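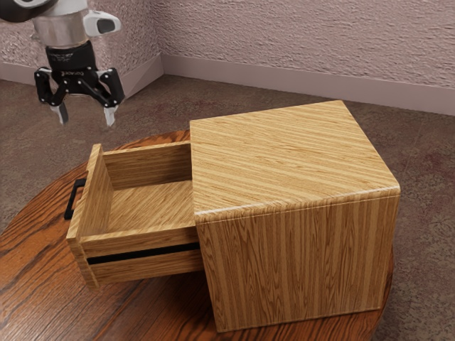 Fig. 1. Drawer task in the simulator: gripper empty, drawer open.

Notes on the Zevis open day
Read before section. Bring your own visit sheet.

Most of you came back from Zevis impressed. I came back with a list of complaints, and these notes are mostly that list.

What we were shown. The morning block was the simulated kitchen and furniture set, run by Dale Boychuk from the Kamholm office. The drawer task was the one people talked about on the bus. The figure gives you the setup: one arm, a wood cabinet on a round table, a black bracket handle on the drawer front. Note that the drawer is already out and the gripper is not holding the handle. From a still like this you can't tell whether the arm pulled the drawer or the program started it that way. Several of you wrote "robot opens drawer" under a picture of the same kind. Write what you have evidence for.

What we were told. The handout claims 64 runs with "consistent" results. I asked what counted as a success. The answer was that the drawer had to be open past a set point at the end of the run. Fine, but that rule says nothing about how the drawer got there. An arm that hooks the front panel with the side of a finger scores the same as one that grips the handle. I asked if failed runs were in the 64 and did not get a straight reply.

Things to be careful about

Looks. The wood grain and the rough pink walls make it feel like a room. Surface texture tells you nothing about friction in the drawer slide, and friction is where I would expect trouble. Ask for the contact settings before you praise the grain.

Variety. We saw three cabinets all day. Dale said some 24 exist. I'd want to know how many were held back for testing - the handout doesn't say.

The empty drawer. The one in the figure has nothing in it. Real drawers are full of junk that shifts and jams. MacDonald (chapter 4 in your reader) is good on this, if long-winded.

The real arm. The afternoon demo at the Nerkuvden building was a separate task with separate code. Do not cite it as proof that the drawer work transfers. Two of the draft reports do this already.

For section: pick one claim from the handout and write half a page on what you would need to see to believe it. Video alone is not enough. If your answer is "more runs," say how many and of what.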